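Media, Screens and Family Life: Notes for Week 12

Hi all, these are my notes on The Quiet Table, the second of our three books on kids and screens. I typed them up for those of you who missed the session (and for those who were there and couldn't read my handwriting on the board, sorry!). It's a short book, 296 pages with the index, so please finish it before we meet again.

First, the argument. The author thinks we spend too much time asking how many hours a child is on a screen and too little asking what those hours pushed out. Supper is her big case. She followed families in two towns, Wotcombe and Cullinane, and had the parents keep a diary of every evening meal, which gave her 3,558 entries. I love this part of the book! The diaries are funny and tired and full of burned rice, and you get a real feel for how an evening goes in each house. 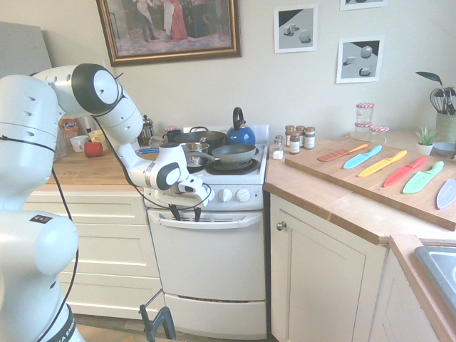
My trouble starts in chapter four. She moves from "these families talked less" to "the tablets made them talk less," and I kept writing "how do you know?" in the margin. Several of the Cullinane parents had changed shifts that May, when the Clomier plant moved its hours, and she gives that one paragraph. One! Go back and read page 15, where she promises to deal with work schedules, and then see if you think she kept her word.

The chapter on Cesutell, the homework app both school districts bought, is much stronger. She reads the contract closely and shows that the kids who wanted less screen time couldn't have it, as their math was locked inside the thing. I'd have happily read a whole book on that.

For your own review, two pages is plenty. Tell me what the book claims before you tell me whether you like it (most first drafts do this backwards, mine included). Quote her at least twice, and pick one diary entry you'd want to argue with. Drafts are due October 24, 2026, on paper please, with your name on both sheets.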